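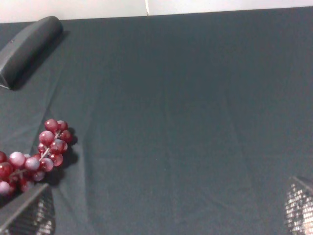
About us

Koppel is a small school for sewing and clothes repair in Drasetville. We teach adults who want to mend, alter and make their own clothes, and we teach them in small groups, slowly, with much time for questions. Our rooms are on the first floor of the old post building, above the bicycle shop. The entrance is from the courtyard.

How we started

The school began as an evening course in the public library in Burnstead. There was one long table and there were 3 sewing machines, and everybody had to wait for their turn. The people who came wanted mostly to learn simple things: to shorten trousers, to change a zip, to close a hole in a pullover. After two winters the course was too big for the library, and we looked for a place of our own. We found it in Drasetville, two stops further with the train, and many of our first students followed us there.

The name Koppel comes from the street where the library stands. We kept it when we moved, and so we are still asked by visitors why we are not in Koppel Street. Please do not look for us there.

What we teach

Our beginners' course has ten evenings. In the first evening we do not use the machines. We thread needles, we learn three hand stitches and we sew on buttons until they stay. Some students find this a little boring, but in the later evenings they are usually glad of it. From the second evening each student has a machine of their own for the whole lesson.

In the second half of the course each student makes one piece from a pattern. It can be an apron, a simple skirt or a pair of pyjama trousers. We help with the choice of fabric, and we ask beginners to stay away from silk and from anything that stretches very much.

After this there are several ways to continue. The repair course is for people who have a full cupboard and do not want to buy more. The alteration course is about fit: sleeves, waists, collars, shoulders. Shoulders are difficult and we give them two evenings. The coat course runs only once a year and starts in February. It is the longest of our courses, and you should have made at least one lined garment before you apply for it.

We also have a darning afternoon each month. It is open to all, without registration, and you pay what you can. Please bring clean socks.

How we work

No group is bigger than eight people. In each group there is one teacher, and in the beginners' course there is also an assistant. Our teachers have learned the trade in workshops, in theatre wardrobes and in one case in a factory for work clothes, and they do not all do things in the same way. If one teacher tells you to press the seam open and another one tells you to press it to the side, both can be right. Ask them for the reason.

We teach in English. Several of us grew up with other languages, as did many of our students, and for this reason we made a small word list with drawings of the tools and the stitches. You get it in the first lesson, and you can also have it from the office if you are not a student.

Fabric and machines

The fabric for exercises is included in the price. We buy most of it as remnants from Olteck, a weaving mill near Burnstead, and so the colours change with what the mill has left. For your own piece you bring your own fabric, or you choose from our shelf and pay by the metre.

The machines are mechanical ones, easy to understand and easy to repair. We clean and oil them ourselves between the courses. If you would like to learn on your own machine, you are welcome to bring it, but please bring the manual and the foot pedal too.

The school today

Over 400 people have finished a course with us until now. Our youngest students are 16, and we have no upper limit. In a normal year we give 60 course evenings, and the workroom is also open in the mornings for former students who need a big table for cutting.

Koppel is run as an association and makes no profit. The course fees pay for the rent, the teachers and the thread. Members pay 70 a year, and in return they can use the workroom and borrow patterns from our collection.

Visit us

The office is open in the afternoon from two until six. You can come without an appointment and see the rooms, and if a lesson is going on we will ask you to wait a few minutes for the break. There is a lift at the back of the courtyard. Dogs can stay in the office but not in the workroom, where there are pins on the floor.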